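4. Gripper comparison on the cable board

4.1 Purpose

This section covers the set-up used to compare two parallel gripper finger sets, Stolska narrow and Bunent wedge, on a cable-handling task. Complete Section 3 (controller and network) first. The procedure applies to controller firmware 24 and later. Earlier versions do not log finger position during a move.

4.2 Preparing the board

1. Fasten each bracket to the board with the screws supplied. Tighten by hand, then a further quarter turn.
2. Check that no bracket rotates when pushed sideways at the top.
3. Route the white test cable so that at least one bend lies within reach of the arm. Leave slack on both sides of the bend.
4. Confirm that the blue tip of the cable faces the gripper side of the board.
5. Clear tools and spare screws from the area the arm will cross.

Note: Bracket spacing is not critical, but it must stay the same for both finger sets. Record it in the run sheet before the first trial.

4.3 Mounting the fingers

1. Set the controller to HOLD and wait for the amber light.
2. Remove the fitted fingers and wipe the mounting faces with a dry cloth.
3. Fit the new pair. The mark on each finger points away from the palm.
4. Run Ureo > Tools > Finger Zero. The gripper closes fully, opens, and stores the closed position.
5. Repeat step 4 if the stored value differs from the previous one by more than 5 counts.

CAUTION: Keep hands clear of the fingers during Finger Zero. Force limiting is off until the closed position has been stored.

4.4 Cameras

Two views are recorded for each trial, one of the board and one from the wrist. The wrist view is used for scoring. Start both recordings before releasing HOLD.
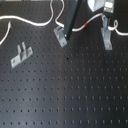
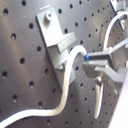
Bracket and cable positions on the board.

If the cable end is blurred in the wrist view, lower the exposure before changing the focus. Glare from bare metal is the usual cause. Do not move the lights between finger sets.

4.5 Running a comparison

1. Load the task file cable_tip and select the fitted finger set from the list.
2. Set grip force to level 3.
3. Release HOLD. The arm moves to the start pose and stops.
4. Press RUN. The arm approaches the tip, closes, and pulls the cable along the taught path.
5. At the end of the path, enter one result: held, slipped, or missed.
6. Return the cable to its start position by hand, with the controller in HOLD.
7. Complete 24 trials, then change fingers as described in 4.3 and repeat.

Note: A tip that turns in the fingers but does not come out is scored as held. Enter the turn in the comments column.

CAUTION: If the cable catches on a bracket, press STOP. Do not pull the cable free while the arm is powered.

4.6 Reading the results

The log file lists grip force, finger position, and the result for each trial. A full comparison produces 3,363 lines at the default sample rate. If the file is shorter, a recording was interrupted and the set must be run again.

Compare finger position at closing and at the end of the path. A falling value with a "held" result means the tip crept toward the finger edge. Check the pads for wear before repeating the set.

Send log files and run sheets to Hina Pirzada. Questions on the task file go to Hongjun Zeng.

Section revised 28/06/2021.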